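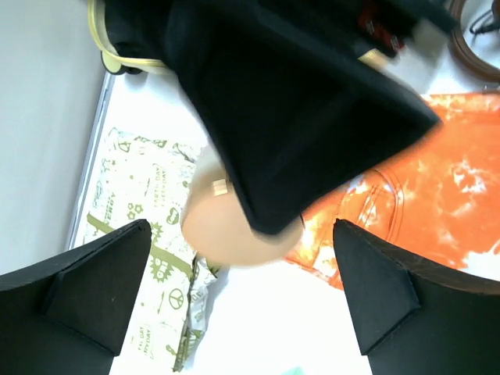 The technician who looks after the picking cell at Fagerlund's packing site in Fastham starts with the fingers. "People ask about the software first," she says. "Most of my week is fingers."

The cell runs a two-finger gripper with a camera at the wrist. She checks the tips every 12 days for scuffs and checks that both close on the same line. The bolts get tightened to 6 newton meters, then marked with a paint pen.

Cloth gives her the most trouble. "A bag has no fixed shape. If the tips are a little out of line, they slide past the fold." Printed and tie-dyed fabric stays in her test set for that reason. 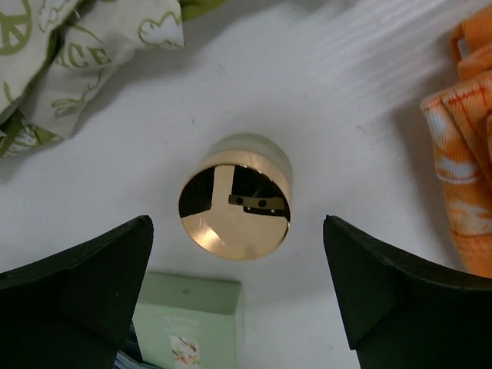 Shiny lids are the other problem. "A mirror finish shows the camera its own bracket – so I turn the overhead light down before I touch the settings." After any change she runs up to 13 picks at low speed. The Breta controller keeps the old values, and she has gone back to them twice since June.

Her advice to new staff is short: "Wipe the lens. Then call me."

Filed under: Shop Floor, Maintenance

Comments (2)

gripfix: What do you wipe the lens with? Ours streaks.

dockside5: We mark our bolts too. Saves arguments.

Contact | © Skinico | Back to top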